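The Lallow table cover is supplied by Nakley for use in kitchens, staff dining rooms and shared residences. It protects the tabletop from everyday spills and marks, and may be left in place between meals. The cover shown is from the checkered group of the Lallow range and is photographed in a furnished kitchen.
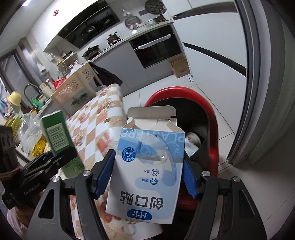
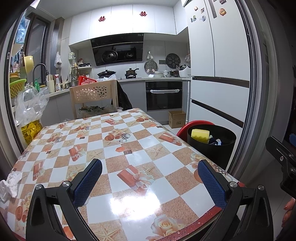 *Lallow table cover, checkered pattern, in kitchen use.*

## Pattern

The design is a checkerboard set on the diagonal, with white squares alternating with tan, speckled squares. Printed decoration includes orange gift boxes tied with ribbons, peach roses, starfish and small orange ornaments. The surface has a glossy finish and reflects strong overhead or window light. Customers who require a low-glare surface should ask for the Shojaei range, which is offered in matte only.

## Sizes and ordering

| Item | Seats | Order code |
|---|---|---|
| Lallow, small | 2 | LW-600 |
| Lallow, standard | 4 | LW-700 |

Covers are sold singly. Chairs, storage baskets and other kitchen items are not included. Orders for several rooms may be placed on one form, provided that the delivery address is the same for all. Distribution to institutions is handled by Hiltton.

## Fitting

Unfold the cover on a clean, dry tabletop and allow it to lie flat before trimming. Fold lines will ease with time. The cover may be cut with household scissors; trimmed covers cannot be returned.

## Care

- Wipe with a soft cloth or sponge and diluted dish soap.
- Do not use the rough side of a scouring sponge on the printed surface.
- Place hot pots and pans on a stand or trivet.
- Do not machine wash, iron or tumble dry.

Small household goods, such as cartons, first aid supplies and food packages, may be kept on the cover. Items with wet printed labels should be dried first, as ink may transfer to the white squares.

Replacement covers are available under the same order codes. Requests for pattern samples should be addressed to Nakley and should state the range name and the size required.

Page revised May 2021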